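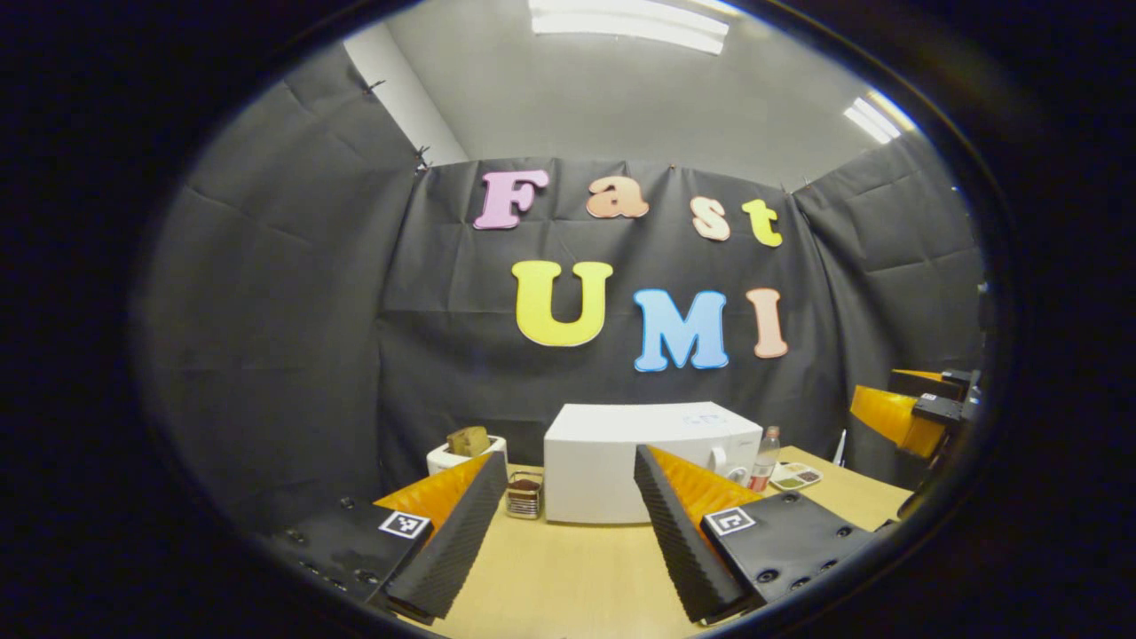 Step 1. Work out the station before you price the grippers

Everyone does it the other way round. We did too, at Floneck. Two hand-held grippers quoted, signed off, then no table to use them over.

So list the station first:
- table. Wood is fine, light colour, plain
- black cloth for the back AND sides, plus clips. Buy more clips than you think
- decent ceiling light. Check the room you've been given before you buy lamps
- objects to pick up: jars, bottles, small trays, one boxy appliance with a knob

Foam letters for the backdrop are optional. Ours say Fast UMI. Glenys put them under "sundries" and it went through.

Step 2. Split the budget in 2 pots

Pot A is things that last: grippers, mounts, table. Pot B is things that wear out: finger pads, printed markers, props. Ieuan Jenkins does our ordering and keeps pot B at £200 a quarter. First quarter we spent £219, mostly pads. Put it in writing that B can be topped up without a new form, saves a weeks wait.

Step 3. Order spares with the first order

Soft fingers and ridged pads, same supplier, same delivery. Postage on a single pad is silly. Marker plates you can reprint in house if you have the file, so ask for the file. Ask again when they forget.

Step 4. Book the room

Minimum 25 minutes to set up, more if the cloth has been folded in a cupboard. Iron it or dont, up to you. Clemville site charges by the half day so do the setup the evening before, after 5pm, if they'll let you.

Step 5. Send the sheet round

One page. Item, pot, price, who chases it. Copy to Glenys Gittins before the December cut off or it rolls over to next year. Raltoditz job codes go in the last colum, not the first.

Second station: same list, halve the props.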